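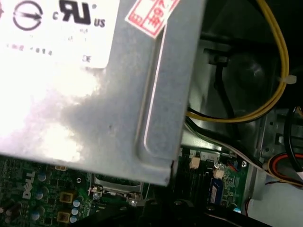 Computer PSU, label side. Small print unreadable at this angle.

Bench notebook, March
Hum and noise on the Dralville reading room recordings

Started 8:15 with the tapes transferred last month. Everything below is about getting the mains hum down far enough that the speech can be transcribed. The recordings are oral history interviews made in the old Dralville reading room, mono, quarter-inch, most of them at the slow speed. Condition of the tape itself is good. The trouble is in what was recorded.

Listened to the first reel on headphones, then on the small speakers. Three separate things going on:

A steady low hum, strongest at 120 Hz with a fair amount at 60. This is in the recording and does not change when I move the playback deck or lift its ground.

A thin buzz higher up, which comes and goes. On some reels it stops for the whole of a side. I think it was a lamp on the interview table, but there is no way to check now.

Room rumble, probably traffic or a furnace. Not objectionable and I plan to leave most of it.

Before touching any files I wanted to be sure the transfer chain was not adding hum of its own. Ran the deck with no tape and the output at the usual level, then recorded silence. There was a small peak at 60 Hz, well below what is on the tapes, but I could hear it with the gain all the way up. Moved the audio lines to the other side of the rack so they no longer run alongside the power cords. Peak dropped to where I can't separate it from the hiss. Left them there and put tape on the rack to mark the route. Please don't tidy them back.

Also swapped the unbalanced cable on the left output for the short one from the drawer. The old one crackled when flexed near the plug. It has a knot in it now so it doesn't get used by mistake. Needs a new connector.

Speed

Slow-speed reels run slightly fast on our deck. I noticed because the hum peak lands above where it should. It's a handy reference, as long as the original recorder was running true, and I can't assume that. Used the Kuo test tape to check our deck by itself. The deck is a little fast at slow speed and fine at the higher one. Adjusted the trim until the test tone came in right, then let it warm up and checked again. Still right.

After the adjustment the hum on reel one sits at 60 within what I can measure. The hum on reel two is low by a small amount and drifts lower toward the end of the side. That looks like the field recorder slowing down as its supply reel emptied, or a weak motor. I am not going to correct the drift on the preservation file. It can be done on the listening copy if anyone asks for it.

Reel one was transferred before the adjustment, so it has to be done over. Same for every slow-speed reel in the first box. The higher-speed ones can stay as they are.

Filtering

Preservation files stay flat, no filtering of any kind. Everything here applies to the listening copies only.

First try was a plain high-pass filter at 90 Hz. It takes out the 60 and does very little to the 120, as expected. The lower voices get thin. Pushing the filter higher kills more hum and makes the interviewer sound like he is on the telephone. Went back down.

Second try was narrow notches at 60, 120, 180 and 240, with a gentle high-pass underneath. Much better. The speech keeps its weight and the hum is nearly gone in the pauses. With the notches set very narrow there is a faint ringing after hard consonants. You hear it most on headphones. Widened them a little and the ringing went away. The hum came back a bit, and I can live with that.

On reel two the notches miss by the end of the side because of the drift. Split the side into 15 minute pieces and set the notches separately for each one, then joined them back up. The joins are in pauses and I can't hear them. This is slow work. It may be quicker to correct the speed on the listening copy first and then run a single set of notches over the whole thing. Try that next on the second side and compare.

Third try was the noise reduction tool in Dridex, using a sample of the room from before the first question. It does a good job on the hiss and a poor job on the voices. At the default setting everyone sounds like they are under water. Backed it off to the lowest setting that still does something, and at that level I would rather hear the hiss. Not using it on these. It could still be useful on the reels with the buzz, where the buzz is steady through the side. Untested.

The buzz

Harmonics go up past 4,000 Hz, so notches are not practical. Tried a gentle shelf, bringing down everything from there up. It takes the edge off and also takes the edge off the S sounds. For transcription this is a bad trade. One of the transcribers at Hilside has already said that place names are the hardest part, and those depend on the consonants.

For now the buzz stays in on the listening copies. I'd sooner give them a clear voice with a buzz behind it than a dull one without.

Settings to use until further notice

Deck: slow-speed trim as marked with pencil on the front panel. Warm up before the first reel of the day. Check against the test tape at the start of each box.

Level: set on the loudest speech in the first few minutes, then leave it alone for the whole side. The interviewer sits closer to the microphone than the person being interviewed, and it is tempting to ride the gain. Don't, on the preservation file.

Listening copy: four notches plus gentle high-pass, saved as a preset under the reading room name. Check the notch frequencies against the hum peak on every reel before running it.

Reel boxes: copy all handwriting from the box, both sides, into the notes field, including anything crossed out. Two of the boxes have the sides labeled the wrong way around. I corrected the file names and left the boxes alone.

Loose ends

Heads cleaned after every reel today. Very little came off, just a light brown on the swab. No squeal.

One splice let go on reel three, near the start, at the join between leader and tape. Remade it. No recording lost. The other splices on that reel look dry too, so wind it slowly.

Out of splicing tape after this roll. Swabs are also low.

To do: redo the slow-speed reels from the first box, speed-correct the second side of reel two and compare, send a short sample with and without the notches to Hilside and ask which they can type from more easily, new plug on the knotted cable.

Stopped at 4:40 with reel three rewound and back in its box.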